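Robotics Club Forum > Student Projects > Simulation

Thread: sim hand drops everything, class project, help pls

damian_danzer
ok so. intro manipulation class, our group has the multi-finger hand in sim, round table, colored blocks. Task is pick up the block you're told to and put it where you're told to. sounds easy. Fingers close, block squirts out sideways like a watermelon seed. Every time. Have messed with friction, mass, finger speed. Nothing.

Demo is end of October. Rianne says start over with a plain gripper, I say no, we signed up for the hand. Anyone done this class?

hywelr
took it last year. what's your timestep? and which contact settings, the ones that came in the starter files or your own?

damian_danzer
starter files. timestep whatever the default is, didn't touch it

hywelr
touch it. Cut it in half and see. Default is fine for an arm waving around, too coarse for fingertips on something small. Will run slower. Run it overnight if your laptop is like mine was

rianne_v
Hi, Rianne from the same group. for the record I did not say start over, I said we should have a plan B. Different thing. We have one laptop that can run this at any decent speed and Damian has it.

damian_danzer
you can have it after dinner

petridis_r
Plan B is smart imo. Our group did the hand, spent the whole term on grasping, never got to the placing part. Lost points for that. A boring gripper that finishes the task beats a cool hand that doesnt. Check your rubric, ours was mostly task completion.

hywelr
disagree, sort of. The rubric had a chunk for difficulty too. and you learn nothing with a parallel gripper, it opens it closes, done

petridis_r
you learn the whole rest of the pipeline?? planning, placing, recovering when it misses. that's most of the job

hywelr
fine. fair. still think they should try the timestep before bailing

irais_m
Are you closing all the fingers at the same time? We had that. One touches first, shoves the block, the others close on air. What worked for us was slow down a lot right before contact, and stop each finger by itself when it feels something. Not a fixed closing angle. The Plollik add-on has a contact readout per fingertip, free for students, took me an evening to set up. Docs are bad. Skip the install page, go right to the troubleshooting page, the real steps are in there.

damian_danzer
we close on fixed angles yes. all at once. oh no

irais_m
lol yep. everybody does

damian_danzer
ok halved timestep: block still leaves but slower, so that's progress?? Trying the per finger thing now. Also is it dumb to only use 2 fingers for the small ones? the rest just kind of get in the way

irais_m
not dumb. small blocks = pinch. keep the others out of it, or tuck them in behind. Whole hand is for when the thing is big enough to wrap around

petridis_r
just saying, a 2 finger pinch with an expensive hand is a gripper with extra steps

damian_danzer
I knew somebody would say that

rianne_v
I've been saying it for 2 weeks

damian_danzer
Update, after midnight so excuse typing. Plollik installed (troubleshooting page, thank you). Per finger stop is in. Going for the magenta one with the white fingertip pads, green block is just sitting there for later. Overhead view:

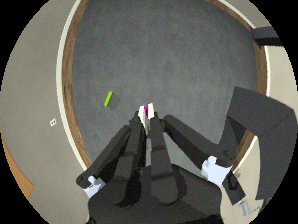
Rianne Verstraete: don't celebrate until it lifts, and please write down the settings this time before you change anything else. Last time we had a good one we couldn't get it back.

damian_danzer
writing them down. in a real file. with a name

hywelr
when you lift, go straight up first, slow, then sideways. If you mix them in one move it'll twist out. And don't turn friction up to something silly to make it hold, they look at that. Group in my year set it so high the blocks stuck to the fingers upside down, got asked about it in front of everyone

irais_m
also log the contact force while you lift. If it's jumping around, your finger gains are too stiff. lower them, doesn't matter if it looks mushy

petridis_r
ok I'll be nice. If the pinch holds 3 times in a row from different starting spots I take back the gripper thing. From the SAME spot doesn't count, we fooled ourselves with that for ages

damian_danzer
deal

rianne_v
I'm adding the different starting spots to the test script now so he can't cheat. Block gets a random position and a random turn, inside the part of the table the arm can reach. Question for Iraís, do you reset the whole sim between tries or only move the block back? Full reset is painfully slow for us

irais_m
only the block, plus zero out its velocity or it goes flying when you drop it back in. Full reset every so often in case something drifted. And put the fingers back to open before you move the block, not after. ask me how I know

rianne_v
Great thank you. Doing that.

hywelr
one more, record video of every try from now on incl. the bad ones. You want failures in the report, they ask for a failure section and it's miserable to recreate them on purpose

damian_danzer
no shortage of those. ok bed. laptop is on the kitchen table Rianne, charger's in the bag, script is set to v2 not v3, v3 is brokn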